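Chapter 3
Cloth at Close Quarters

Most of us grow up surrounded by cloth and hardly give it a glance. We sit on it, dry our hands on it, pull it across the window on a dark November afternoon, and only when a thread snags do we bend down and see how the thing is put together. This chapter is about bending down a little sooner! By the end of it you should be able to pick up almost any plain furnishing fabric and say something sensible about its weave, its colour and how it is likely to wear.

We shall begin with the humble beige, which my old teacher at Sketley, Omar Fakhoury, used to call the best schoolroom in the trade. Stand across the room from a beige cloth and it looks like one quiet colour. Come close and you will very often find two, a darker thread and a paler one, mingling so well that the eye blends them for you (rather as milk disappears into tea).
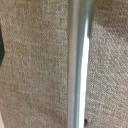 Figure 3.1 Coarse tan and cream weave behind a polished metal rod. Note the pale flecks and the faint bands running across the cloth.

Weavers call this kind of mottled surface heathered, and it is a forgiving one to live with, as crumbs and small marks don't show up nearly so much as they would on a flat colour. Before you read on, find a piece of cloth at home, take it to a good light, and draw a patch no bigger than a postage stamp. Keep the drawing, please, for we shall come back to it when we look at warp and weft on page 36.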